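March 10, 2022 - small wire rack, grid table
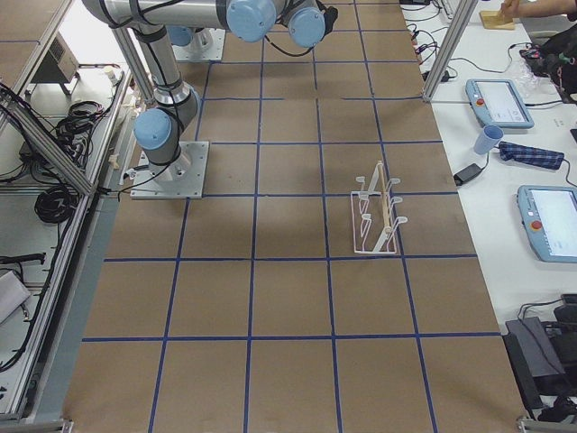
White wire rack on the grid table, right of center, wooden bar running lengthwise.

Réka Sipos wants a yes or no on these racks by the end of the week. The Tokach listing makes them sound like the answer to everything we have lying flat on the shelves. I have my doubts and am writing them down before I get talked out of them.

What it is: a rectangular wire base, angled supports at the two ends, a pale wooden bar between them. The listing calls the finish white. The base looks pinkish to me next to the supports. Réka says that's the light. Could be. I'd still like to see a second one from another batch before we order a pile.

The load number bothers me more. Tokach gives 2000 g "evenly spread." Nothing we own spreads evenly. The stuff we want off the shelf is lopsided, and the heaviest piece on the list is 1442 g with most of that at one end. On paper it fits. On paper the January hooks fit too, and those are in the scrap drawer.

Weighed the rack by itself this morning on the good scale: 318 g. That's light for something meant to carry several times its own weight, and it makes me wonder about tipping more than breaking. A thing that light will slide if you bump it with a sleeve.

Used the blue lines on the table to set it down, same spot as last time. They're fine for putting a thing back where it was. I wouldn't measure off them. Réka had been reading distances straight from the grid and her notes from Tuesday should be redone with a tape.

The bar. Listing says hardwood, no species. I asked Tokach and got a reply about how popular the product is. Not an answer. Pressed a thumbnail into the spare bar that came in the bag and it left a mark, so I'm going with "wood" in our sheet until somebody tells me otherwise.

Ulero has a similar rack with a metal bar. Costs more, and their drawing shows no length for the bar at all - sent a note asking. Lazaridis used to stock one we liked but the part number goes to a dead page now.

Plan, in this order:
Load to 1442 g, centered, leave overnight.
Same weight shifted to one end.
Bump test, sideways, empty and loaded.
Up to 1540 g only if the first two are clean.

Not going to 2000. If it fails there we learn that the listing is optimistic, and I'd have bet on that already.

Réka thinks I'm being hard on a cheap rack. Maybe so. The order form stays in my tray until the end-load result is in, and the Tremton shelf can stay messy until then.

To do: ask Ulero again about bar length. Find the tape.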